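Workshop notebook – sidewalk delivery robot program, equipment planning
April, entry opened 9:00 a.m.

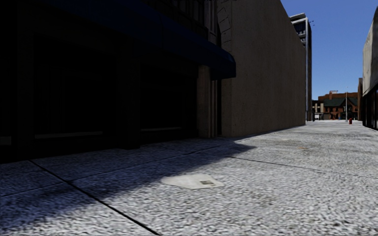
Purpose of this entry is to record the state of the equipment request before it goes to purchasing, and to set down which items depend on the simulation work and which do not. The request covers the next budget year. Figures from suppliers are kept in the quote folder and are not copied here.

Vehicles. The present plan is to buy four chassis from Jorix. An earlier draft asked for nine, on the assumption that each route would need its own vehicle and a spare. The route schedule has since been revised so that vehicles are shared between the morning and afternoon runs, and the request was reduced accordingly. Two of the four are to be delivered first. The remaining two will be released only after the first pair has passed acceptance on the outdoor test strip.

Cameras. This is the item with the most open questions. Gratow offers a standard camera and a wide-range version at a higher price. The simulated street route was set up to help with this choice: a granite sidewalk with a hard line between building shadow and full sun, and an open intersection at the far end. The dark storefront side and the sunlit paving are the two extremes the camera must handle at once. Both camera models are to be run through the same route with the exposure settings from the data sheets. Until those runs are logged, the budget line carries the higher price.

Colleagues are reminded that the rendered light is cleaner than anything we will meet outdoors. The runs are suitable for comparing one camera with another. They are not to be quoted in the request as proof of performance.

Ground surface. The pale utility cover set into the paving should be kept in the route. Flush covers and slab joints of this kind are common on the streets we intend to use, and the floor detection software has marked light patches as obstacles in earlier builds. If the fault can be corrected in software, the downward range sensor (Mosoti, one per vehicle) may be dropped. The sensor remains in the request for now as a separate line, so that it can be removed without redoing the totals.

Wheels. Standard wheels with the chassis order. The softer set was considered for coarse stone and put off to the following year. One set is to be requested on loan if Jorix is willing.

Simulation license. Zevamia is charging by seat. We hold two seats and have asked for two more. The extra seats are needed during the camera comparison and again before acceptance – outside those periods they would stand idle. A short-term license should be priced before we commit to a full year. Computing hardware is adequate and no purchase is proposed.

Spares and small items. The parts list stands at 53 lines after duplicates were removed. Battery packs and charging cables have been moved to the top, as their lead times are the longest. Fasteners and connectors are to be drawn from existing stock.

Storage. The charging bay as laid out holds four vehicles with the doors closed. Any later increase in the fleet will require building work and must be budgeted separately.

Open points, to be closed before submission:
Written quote for the short-term Zevamia license.
Camera runs logged for both Gratow models, same route, same start point.
Decision on the Mosoti sensor.
Delivery terms for the second pair of chassis, including whether the price is held.
Confirmation that training is included in the Jorix price – the quote does not say.

2:40 p.m. Jorix has replied on delivery. The price for the second pair is held until the end of the budget year. The training question was not answered and has been sent again. Chassis line marked ready; camera line left open.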